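Clekel household medicines project, Mestmont
Progress report to the Stitilard fund, second period
Prepared by Mawuli Dramani

Where we are

The work in this period was the sorting and listing of packs, followed by the first drafts of the plain-English cards. The sorting is finished. The list stands at 1,433 packs, all entered by product name, active ingredient, strength, form and the language of the carton. The cards are behind the plan we sent you in April and I set out the reasons further down.

As a reminder of the scope, we work only with medicines sold without prescription, and only with what is printed on the outside of the pack and on the leaflet. We do not advise on doses. Anyone who asks about their own treatment is sent to the pharmacist, and we have kept to this throughout.

Sorting and listing

In the first period packs were sorted by the language on the front. This was quick but not much use, as the same painkiller ended up in several different boxes on the shelf. Makis Kontogiannis proposed going over to active ingredient and we did that over the winter. The shelf is now in four parts: pain and fever, stomach, cough and cold, and skin. A small remainder (eye drops, travel sickness, rehydration powders) is kept together in one drawer until there is enough of it to split.

Cartons in a script the sorter could not read went to a second person. We had set aside one afternoon a month for these and needed a good deal more. The names were seldom the trouble. Most of the time went on the small print, and above all on the uses, which some makers put on the front and others only on the side panel or in the leaflet. We now copy the uses exactly as printed, in the original language, and put the English underneath. Both versions stay in the list.

Where a carton had come to us without its leaflet we have marked the entry "carton only". These entries will not get a card until a leaflet is found.

Out-of-date packs were listed and then handed to the Panganiban pharmacy on Tuesday for disposal. The empty cartons were kept where they were in fair condition.

The cards

Each card gives the name as it appears on the pack, the name in English letters, the active ingredient, what the maker says it is for, and the pack size. The back has a space for the pharmacist to write. We promised drafts for all of the pain and fever shelf by the end of this period. Drafts exist for a little over half of it.

There were two causes. The checker for the Chinese and Vietnamese cards was away for most of a month and we had no stand-in. The layout also had to be done again after the first trial, when readers told us the type for the active ingredient was too small. It is now the largest thing on the card after the name.

The trial itself went well enough. It was held over 3 sessions at the library, with 12 readers, all of whom keep medicines at home with labels in more than one language. They were asked to match cards to packs. Colour was what they went by first, then any Latin letters, and only then the rest. Several asked for the name in the original script to be printed as large as the English one, so that an older relative could find it as well. We have made that change.

One reader had been keeping two ibuprofen products at home under different names and had taken them for different medicines. This is the kind of mix-up the project was set up for, and we have moved ibuprofen to the front of the queue.

Money

Of the 3,000 granted for printing and checking, the checking half is nearly all spent. The printing half has not been touched, apart from the trial cards. I would like your agreement to move a small part of printing across to checking, to pay for a stand-in. The total would not change. Shelving and storage boxes came out of our own funds and are not claimed.

Next period

Finish the pain and fever drafts and have them checked by the pharmacist. Start on the stomach shelf — fewer packs, longer leaflets. Print the first set. Hold one more session at the library, this time with the cards in their final size.

The ibuprofen cards are being written first, beginning with the Chinese cartons. 布洛芬分散片 goes on the card in characters with Buluofen Fensanpian below it and "ibuprofen dispersible tablets" below that, then the uses from the front of the box: mild to moderate pain, such as headache, joint pain, toothache and muscle pain, and fever from a common cold. Makis has the wording for this one and will send it to the pharmacist with the next batch.
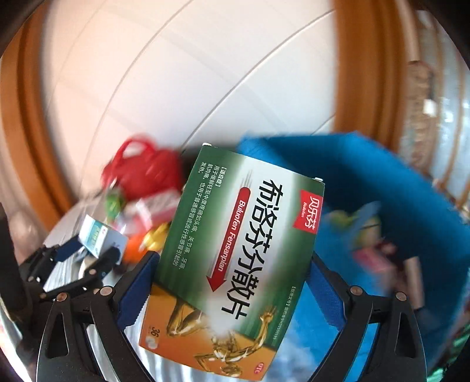
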